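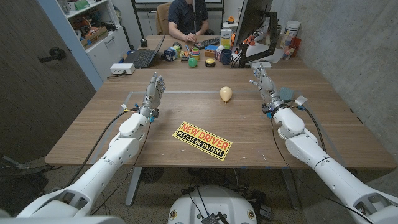 3.2 Spans, thumbs and fingers in household measuring

Our favorite part of the fieldwork was hearing how readily people reached for their own bodies when they had something to measure. We visited 58 households in Dernstead and Wotov, and in kitchen after kitchen the talk slid from inches and centimeters to thumbs, fingers and spans before we had even brought the subject up. Seed beans go in "two thumbs down." A loaf is ready for its second rise when it stands four fingers above the rim of the tin. Curtain cloth is bought by the yard in town but checked at home by the span, and woe to the shop whose yard comes up short!

The words look simple on paper, but they hide a lovely amount of variety. In Dernstead a "finger" is nearly always a width, laid flat against whatever is being measured. In Wotov the same word can be a width or a length, and speakers sort out the two with a small verb: you "lay" a finger when you mean the width and "stand" a finger when you mean the length. We had not seen this split in the older word lists from Zisusgate, which give only one sense. The handwritten recipe books in the Perić collection do have it, though, and once we knew what to look for we kept finding it (mostly in pickling recipes, where the depth of brine matters a great deal).

The thumb behaves differently. It is never counted among the fingers in either town, so "all the fingers" means four, and a speaker who wants the fifth has to name it. Figure 1 gives the parts of the hand that we use in the rest of this section.

Figure 1. A hand with the thumb and four fingers, back of the hand in view.

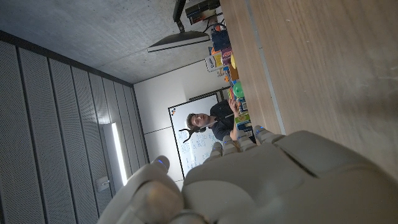 Spans raised the liveliest arguments. Most speakers stretch from the tip of the thumb to the tip of the little finger, but a good number of gardeners in Wotov stop at the index finger and call the result a "short span." The short span is used for spacing onions and almost nothing else. When we read older planting advice aloud, people from the same family sometimes disagreed on which span was meant, and they were delighted to defend their side with a row of real onions.

Differences in hand size worried us far more than they worried anyone we spoke with. A recipe is learned with its cook's hand attached, as it were, and a granddaughter with smaller hands will say "Grandma's three, my four" without breaking stride. We recorded phrases of this kind in both towns, and we treat them in Section 3.3 together with the spoon and cup terms.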